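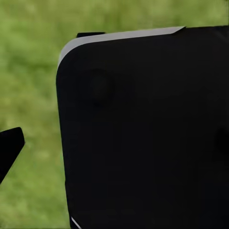
*Gripper finger and a black part with a gray rim, in simulation.*

## About Grositz

Grositz handles and packs molded parts for other companies. There are 49 of us. When Botow sold us 2 robot cells, the brochure promised 1,000 parts a shift. We haven't seen 1,000 yet, and we'd ask any supplier quoting that number whose shift they measured.

Every new grip is now tried on screen first, and Deepika Rao's team signs it off before it reaches the floor. Her packers lift less than they used to. They also spend more of the day clearing faults, a job the brochure left out - and one we were slow to pay properly for. That changed in May.

Sreekumar Sastry runs the cells and keeps the fault log. Customers can ask to read it. Nights are still packed by hand, and we have no date for changing that.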